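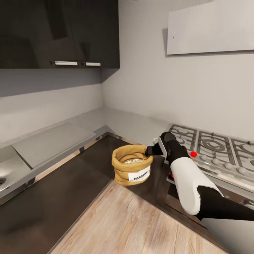 A simulated kitchen task in which a robot arm grips the rim of a popcorn sack beside a gas cooktop.

Nernine Guideline

The Nernine Guideline is a set of good-practice rules for testing household robot arms in computer-simulated kitchens. It covers how a test kitchen is built, how objects are placed in it, how a trial is run and scored, and what has to be reported along with the results. It is voluntary and has no legal force. The guideline takes its name from Nernine, the town where its first draft was prepared.

Background

Before the guideline, groups testing household arms in simulation mostly built their own kitchens and wrote their own scoring rules. A task such as "move the sack away from the stove" could mean lifting it clear of the counter in one laboratory and sliding it a short distance in another. Success rates were published side by side even though they measured different things.

Work on a shared text began as part of the Solldale project, which maintained a library of kitchen layouts. The first draft dealt only with object placement. Scoring and reporting were added after a trial period in which several groups ran the same tasks and got results that could not be compared.

Scope

The guideline applies to fixed and mobile arms handling loose household goods on counters, in sinks, in cabinets and near cooking appliances. It does not cover real kitchens, robots that work next to people, or the handling of knives. Food is covered only as packaged or contained goods. The text has 73 numbered clauses in 2 parts. Part one deals with the kitchen and the objects, part two with trials and records.

Kitchen and objects

Counters, appliances and cabinets must be solid to contact, including the parts the arm is not expected to touch. Control knobs and handles must be modeled as separate shapes. Earlier simulators often treated a stove as a single box, so an arm could pass through the knobs without the contact being recorded.

Soft containers such as bags and sacks get their own section. A tester must state whether the container can deform and whether its contents can move or spill. If a sack is treated as a rigid body, the report has to say so in the same table as the result. Printed labels may be used to identify goods, but the lettering must follow the surface of the container, so that reading it is no easier than it would be on the real item.

Starting positions are drawn at random from a marked area of the counter. The area must be published. Positions that place an object partly inside another are discarded and drawn again, and the number discarded is recorded.

Gripping

Open containers may be held by the rim, the body or the base unless the task names one of these. For a rim grip, the fingers must be in contact with the container on both faces of the material. Simulators that attach an object to the gripper once it comes within a set distance do not meet this rule, although their results may be reported under a separate heading.

Reach near appliances

An arm that has to cross a cooktop to reach its target is checked along its whole length. The forearm, wrist and upper arm count the same as the gripper. Any contact with a burner grate or knob is logged as an event, with the part of the arm involved and the time. Whether an event ends the trial depends on the task class. In class A tasks it does, and in class B tasks the trial continues and a penalty is applied.

Markers drawn into the kitchen for the tester's use, such as target points or contact points, must be hidden from the robot's own cameras. They may remain in images published with a report.

Trials and records

A reported success rate must rest on at least 100 trials per task, all run with the same version of the control software. Trials that stop because of a fault in the simulator are repeated, and the fault is noted. A report must also give the random seeds, the time limit and the full definition of success. Selected images or clips do not count as evidence of a result.

Use and criticism

The guideline was taken up early by users of the Furnival simulator, which later included the class A and class B checks as standard settings. The Skullodent test suite follows part two but keeps its own object library. An online list kept by the Solldale project names 53 task sets that claim to follow the full text.

Critics have said that the rules for soft containers are hard to meet on ordinary computers and push testers toward rigid goods. Others object that the guideline says little about lighting, reflective counters and steel surfaces, all of which can affect a robot's vision. A supplement on lighting has been circulated for comment but is not part of the main text.

See also

Contact modeling
Robot gripper
Simulation-based testing
Task definition (robotics)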